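## 4.3 Recording the shirt-on-hanger task

1. Reset both arms and start a new episode in Gevesier.
2. Close the fingers on the lower end of the shirt. Check the grip in the wrist view before you lift anything.
3. Keep your moves slow and plain. Fancy corrections teach the policy your habits.
4. Mark the episode good or bad at once, while you still remember it.
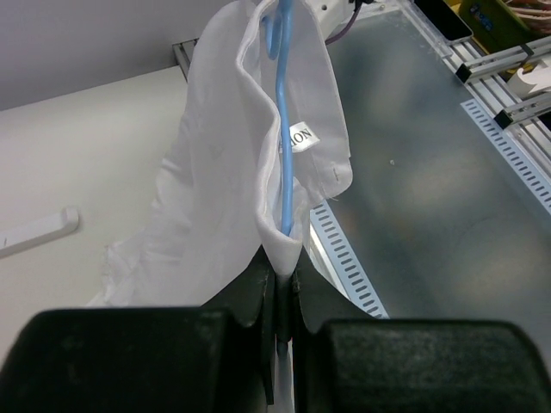
*Fig. 7. Wrist view: shirt pinched between the inner plates, blue hanger running down to the grip.*

**Note:** The August set held 968 episodes marked good. Sneha Thakur went through them again and kept 327. Treat your own "good" marks with the same doubt.

**Caution:** Don't pad the set with near copies. The Arna handbook asks for 3,000 episodes per garment - we have yet to see proof that the last thousand help.

5. Change the starting folds between episodes. A score of 92 per cent on one shirt, always laid the same way, says very little about the next shirt.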